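README for the Rerach button set

Hi, and thanks for grabbing this! I wrote up our house rules for recording button work because I kept answering the same emails, and I'd like the next batch to match the first one. There are 1614 runs in the set, all done on the tray by the sink at Torkton.

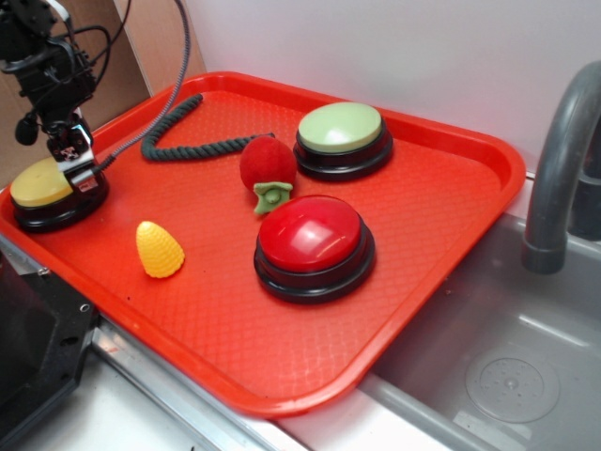

Lorraine Whitcombe
Data lead, Rerach project

Rule one is the tray. Everything the arm might touch goes on it, extras included (yes, the rope and the plush too). Please don't tidy those away! We want runs with stuff lying near the buttons, and I toss any batch where somebody cleaned up halfway through.

Rule two, go slow over the cap. Come down from above, stop, check the wrist view, then close in. I ask for 12 practice runs before anyone new records for real, and Christos Margaritis signs off on them.

Rule three is about labels. Name the button by its color and write down what you asked the arm to do, even if it did something else. I threw out 49 runs in October over blank labels and I'm still a bit sore about it.
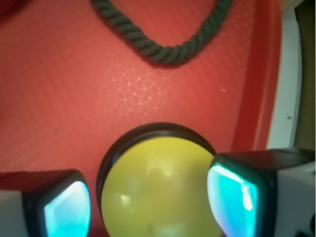
Wrist view, yellow button between the finger pads.

Keep both views or drop the run. Version 2 of these rules replaces the old Jumalar notes, so please quit using those. Last edit 09/07/2018.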